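Starting Solids: What Changed This Spring

Paredes Family Center has moved its starting solids class to Saturday mornings. Each session now has 16 places, and parents can bring the baby along. High chairs are provided, but please bring your own bib and spoon.

The class covers signs of readiness, first textures, and how to offer common allergens. There's also time for questions about gagging — the topic parents raise most.
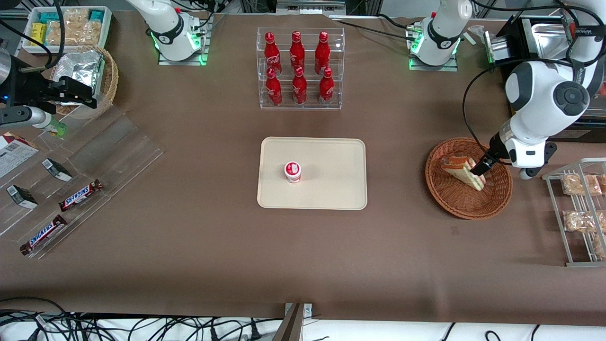
The fee is $20 per family and includes the Asum feeding handbook. Parents who took the class before May can pick up the new edition at the front desk for free.

Sign up at the desk or in Room 209 before the 20th.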